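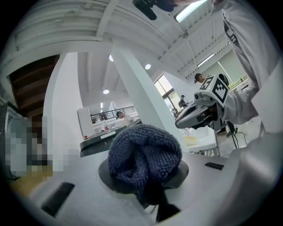
Fatima Ogbonna wrote to me after my last column to say that the trouble with shared laundry rooms is the people and the machines hardly matter. She has lived in the same block in Gostby for years and has seen two sets of washers come and go. The arguments, she said, stayed exactly the same.

I agree with half of that. People do leave their washing in the drum and go out for the afternoon. But I think the way we pay for these rooms makes the behaviour worse, and the people who manage buildings could change it if they wanted to.

My own block has 35 flats and 2 washing machines. Until February the cost of running them was part of the service charge. You went down, you put your things in, you came back. Then the managing agent, Jistgate, moved us to a prepaid card. The card costs nothing to get but you have to load it in fixed amounts, and it can't be used in any other building. If you move out with money on it, you lose the money.

The argument for the card was fairness. Those who wash more should pay more. That sounds reasonable until you look at who washes more. It is the family on the second floor with small children. It is the man who works in a kitchen and comes home with his clothes smelling of oil. The single tenant who sends shirts out to be done saves a little each month and doesn't notice.

The other effect was on how people use the room. When a wash was part of the rent, nobody minded running a small one. Now everyone waits until they can fill the drum, and they fill it too far. Towels come out heavy and badly spun, so they go round again in the dryer, and the queue gets longer. Sarita Mishra, two doors down from me, has gone back to doing jumpers and hats by hand, as her mother did.

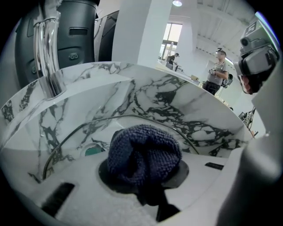 Her way is cool water, a small amount of soap, no wringing, and then a flat dry on a towel. It takes her most of a Sunday morning. She says she doesn't mind, and I believe her, but I don't think a building that charges for a laundry room should be pushing its tenants back to the sink.

There is a case on the other side. Chidubem Edet, who sits on the residents' group in a larger block across the river, told me their free machines were being used by people from the next street. They had 107 complaints in a year, most of them about waiting. A card stopped that in a week. Fine – but a door code would have stopped it too, and a door code doesn't charge anyone for having children.

What I would like is simple enough. Put the basic running cost back in the service charge. Give each flat a set number of washes a month, enough for a family, and charge only beyond that. Refund unused money when someone leaves. Put a clock on the wall and a basket by each machine, so that finished washing can be moved without bad feeling.

Jistgate has said it will look at the tariff again after 12th June. I have sent them the points above and asked for the refund rule to be dealt with first.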